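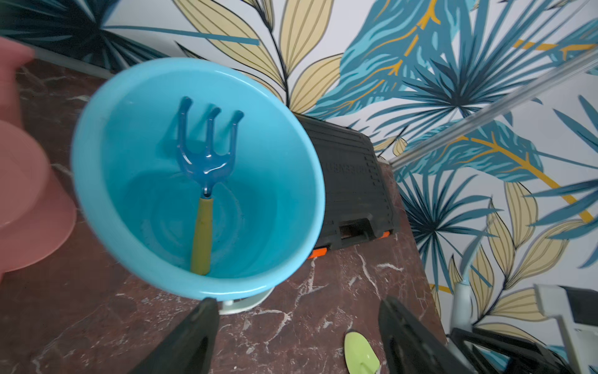
Boltano library starts lending garden kits, rakes included

Last updated: July 1, 2024

Boltano residents who have always wanted a garden but never wanted to own a trowel can now borrow the whole business from the public library, which opened its garden shelf this morning between Large Print and the photocopier.

Adults get the serious equipment: spades, loppers and a wheelbarrow that must be returned with air in the tire. Children get a kit of their own, with a toy rake, a plastic bowl to carry things in and a pink flower pot. The rake has three tines in blue plastic and a yellow-green handle, and is rated by the library for "sand, potting mix and light supervision."

The toys came from Musex, a toy store on Isah Street that closed in February and left behind 300 garden sets and a great deal of shelving. The library took the sets. The shelving is still available to anyone with a truck.

Town officials put $900 toward the project and spent $600 of it, mostly on the wheelbarrow. What happens to the remainder is expected to occupy at least two meetings.

Loans run three weeks and can be renewed once, unless another patron is waiting. Late fees are the same as for books. The library asks that tools come back clean and that pots come back without anything growing in them, a rule that was added over the weekend and has already drawn a letter.

Adult tools can be reserved at the front desk or through Skillance, the library's booking page, which listed the loppers under "Periodicals" until lunchtime. The children's kits can't be reserved. They go to whoever gets to the shelf first, and by early afternoon there was a line, some of it under four feet tall.

A library card is required. Boltano has 1653 cardholders and, for the time being, one wheelbarrow.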